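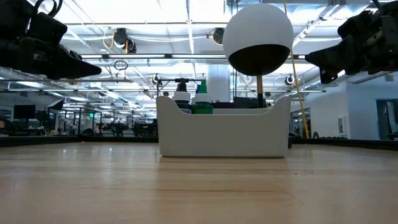
Nine minutes. Maricruz Zepeda had the laptop on her knees and one shoe off.

"Pomum's drifting again."

"Left arm or right?"

"Left. Always left." Typing. Swearing, small.

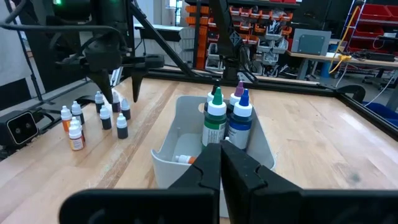 Bottles, both grippers, on the table.

Rangi Cartwright read the rules out loud. Club final, 35 points for a clean sort, minus 2 a spill. Flenside had a clean sort. Of course they did. 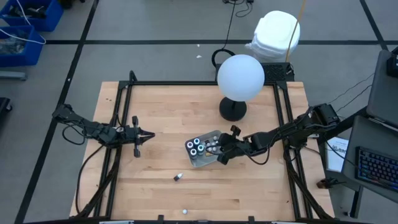 Maricruz hated the right arm less. She'd written it in May, in one night, on cold noodles. Six little bottles upright in the gray tray and the gripper right over them, and she couldnt breathe.

"Dont touch the table," she said.

"I'm not touching the table."
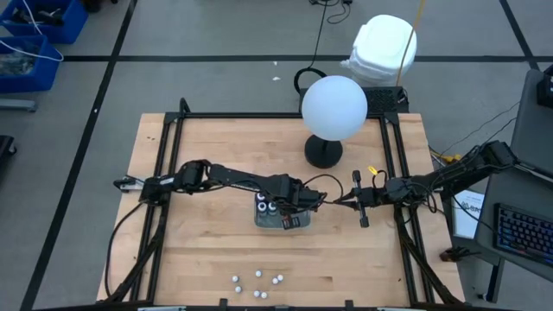
"You're leaning."

He stepped back. She hit run. Somebody from Flenside came over too watch, arms folded, and Rangi started counting under his breath.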